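Why Does a Shopping Basket Have Holes?

Reading time: 7 minutes
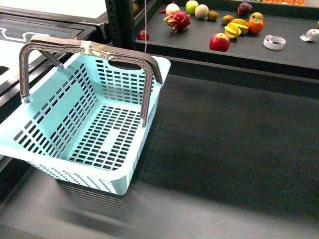 A shopping basket looks like one of the simplest things in a store. It has a bottom, four sides and a handle. Most people pick one up, fill it, empty it and forget about it. But somebody had to decide how big it should be, where the handle should go and how many holes to put in it. This article is about those decisions.

What is a basket for?

A basket carries several things at once with one hand. Try holding an onion, a pepper, a carton of eggs and a loaf of bread in your arms and you will soon see the problem. Round things roll. Soft things get squashed. You can't open a door.

People have been making baskets for thousands of years. The first ones were woven from grass, reeds, bark or thin branches. Weaving leaves small gaps between the strands, so even the oldest baskets had holes in them. Many baskets today are made of plastic, and nothing needs to be woven at all. The holes are still there, though, and there are good reasons for keeping them.

Holes make a basket lighter

Every bit of plastic in a basket weighs something. If the walls were solid, you would be carrying that extra plastic around the store along with your shopping. A wall with slots in it uses less material. It also costs less to make.

You might think a wall full of holes would be weak. It would be if the holes were put in carelessly. In a good basket, the plastic between the holes forms strips that cross each other like the lines on graph paper. When you put something heavy in the basket, the weight spreads along many strips instead of pushing on one spot. A window screen, a chain-link fence and a tennis racket work in a similar way.

The size of the holes matters too. If they are too big, small things such as garlic cloves or cherries will fall through. If they are too small, they don't save much plastic. Small rectangular slots are a common choice. A chili pepper might poke its tip through one, but it won't drop out.

Holes let water and air through

Vegetables are often wet. Some stores spray their lettuce and herbs with water to keep them fresh. At home, you might rinse things in the sink and put them straight in a basket. If the bottom were solid, the water would make a puddle, and whatever was at the bottom would sit in it. With slots in the floor, the water drains out.

Air is important as well. Fruits and vegetables are still alive in a way after they are picked. They take in oxygen and give off water and a little heat. When they are packed together with no air moving around them, they get damp, and mold likes damp places. A basket with open sides lets the air in from all around.

Dirt also goes through the holes. Potatoes and onions often carry a bit of dry soil or loose skin. A quick shake over the trash can gets rid of most of it.

The thick edge at the top

Look at the top edge of nearly any plastic basket and you will find that it is thicker than the walls, or folded over to make a flat lip. This part is called the rim.

The rim keeps the basket in shape. You can see how this works with a paper cup. Squeeze an ordinary paper cup at the top, where the paper is rolled into a ring, and then squeeze it halfway down. The rolled part is harder to squash. If you cut the rolled part off with scissors, the whole cup goes floppy.

A basket works the same way. Without the rim, the sides would bend outward when you filled it and inward when you lifted it. The rim is also where the handle is attached, so it has to be strong enough to hold up everything inside.

Rounded corners help too. A sharp corner is a place where plastic likes to crack, and it is also a place where crumbs and dirt like to hide. A rounded corner is stronger and easier to wipe clean. It hurts less if you bump your knee on it.

How the handle works

Some baskets have two handles, one on each side, that meet in the middle. Others have a single handle that goes up and over the top like a bridge. The single kind is usually joined to the basket at two points called pivots. A pivot is a joint that lets something turn. Door hinges have pivots, and so does a pair of scissors.

Because of the pivots, the handle on many baskets can be swung down to one side while you are filling it. When you want to carry the basket, you swing it back up.

The pivots do one more job. When you lift the basket, its weight hangs below your hand. If you put a heavy melon at one end, the basket will tip that way until the weight is balanced under the handle. This is why it helps to put heavy things in the middle. If you have two heavy things, put one at each end.

Many handles have a pattern of bumps or crisscross lines pressed into the plastic. Run your finger over one and you can feel it. The pattern gives your skin something to grip, so the handle is less likely to slide around in your hand. The soles of your sneakers have a pattern on them for the same reason. The force that stops two surfaces from sliding over each other is called friction.

How is a plastic basket made?

It starts as pellets. These are little beads of plastic, each one smaller than a pea. The color is mixed in at this stage, so a mint green basket is mint green all the way through. If you scratch it, you won't find a different color underneath.

The pellets are heated until they melt and become thick and gooey, like very hot honey. Then a machine pushes the melted plastic into a mold. A mold is a hollow metal shape, usually made in two halves that fit together. The space between the halves is exactly the shape of the basket. Wherever the finished basket needs a hole, the metal halves touch, and no plastic can get in.

The plastic cools and goes hard. The mold opens, the basket comes out, and the mold closes again for the next one. The handle is made in its own mold and snapped on afterward. This way of making things is called injection molding. Bottle caps, toy bricks, combs and lunch boxes are often made like this.

Decorations are made at the same time. If a basket has a row of diamond shapes near the bottom, nobody had to cut them out with a knife. They were part of the mold from the start.

Why baskets stack

Put two empty cups of the same kind together and one slides down inside the other. Baskets do this too, if the handle is out of the way. The bottom of the basket is a bit smaller than the top, so the walls lean outward. This is called a taper.

The taper saves a lot of space. Suppose a basket is 30 centimeters tall. Five of them standing on top of each other, one on the next, would be taller than most children. Slide them inside each other and the pile is much shorter, as each new basket adds only a little to the height. A store with 300 baskets would need a whole room for them if they didn't stack.

The taper also helps at the factory. A basket with perfectly straight walls would stick in the mold and be hard to pull out.

How to pack a basket

There is a sensible order for putting things in.

Heavy, hard things go first. Potatoes, onions, cans and whole pineapples belong at the bottom.

Medium things come next. Apples, oranges and dragon fruit can sit on top of the heavy layer. A dragon fruit looks tough, with its bright skin and green-tipped scales, but it is soft inside and can bruise.

Light and soft things go last. This means bread, berries, herbs, tomatoes and anything in a thin box.

Long things can stand up along the side. Small things can go in the gaps – a bulb of garlic fits nicely between two bigger vegetables and stops them from rolling.

When you unpack, you go the other way. The soft things come out first.

Try it yourself

You will need a plastic basket, a towel and a few things from the kitchen. Ask an adult which things you can use.

1. Put the empty basket on a table and lift it by the handle. Does it hang level?

2. Put a potato at one end and lift it a little way off the table. Watch which way it tips.

3. Move the potato to the middle and lift it again.

4. Put the basket in the sink and pour a cup of water into it. Count how many seconds it takes to drain. Try the same thing with a bowl and see what happens.

5. Dry the basket with the towel. Hold it near a wall on a sunny day and look at the shadow. Can you see the pattern of the holes? Tilt the basket and the shadows of the holes will get longer or shorter.

Words to know

Friction – a force that slows or stops two things sliding against each other.

Mold – a hollow shape used for making things. The same word is used for the fuzzy stuff that grows on old bread.

Pivot – a joint or point that something turns on.

Rim – the top edge of a container.

Taper – to get narrower toward one end.

More from Ploteo

Why Are Eggs Packed in Cups?
How a Zipper Closes
What Is Inside a Dragon Fruit?
Onions, Garlic and Other Bulbs
Where Do Paper Bags Come From?

Contact us | © 2026 Ploteo | Back to top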